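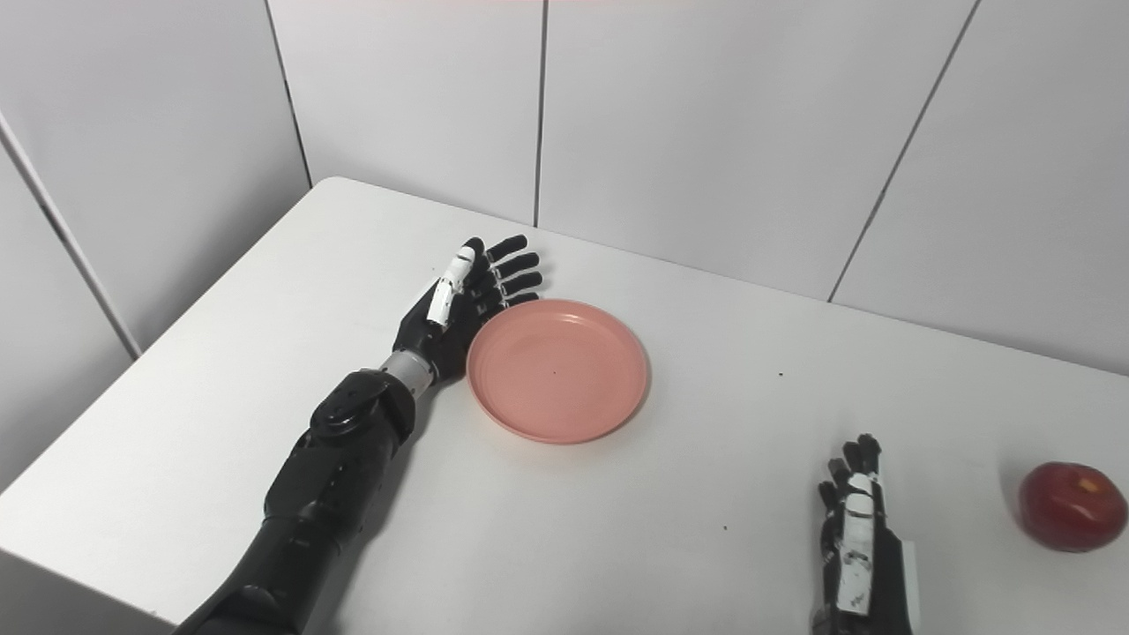 Lesezeit: 2 Minuten

4.3 Vorführung am Tag der offenen Tür (Station Stollham)

Dieser Abschnitt gilt für die Übung „Apfel auf Teller“ mit beiden Händen. Für die Station Clevier bitte Abschnitt 4.4 lesen.

1. Den Tisch abwischen und den rosa Teller vor die linke Hand legen. Der Apfel kommt nach rechts, neben die rechte Hand.
2. Beide Hände in die Startposition fahren. Die linke Hand ist offen, die Handfläche zeigt nach unten. Die rechte Hand steht aufrecht.
3. Im Programm Swai den Ablauf 2304 wählen und die Geschwindigkeit auf 40 Prozent stellen.
4. Die Besucher hinter die Linie bitten, erst dann „Start“ drücken.
5. Nach dem Ablauf 30 Sekunden warten, bevor man den Apfel wieder zurücklegt.

Hinweis: Kinder dürfen den Apfel selbst legen, aber nur bei gesperrten Armen.

VORSICHT: Während der Bewegung nicht über den Tisch greifen! Der Not-Halt muss immer von einer Person von Drirari bedient sein.

Bei Störung bitte Sanaa Lahlou rufen, am Nachmittag Siyabonga Lekota. Den Ablauf nicht selber neu starten.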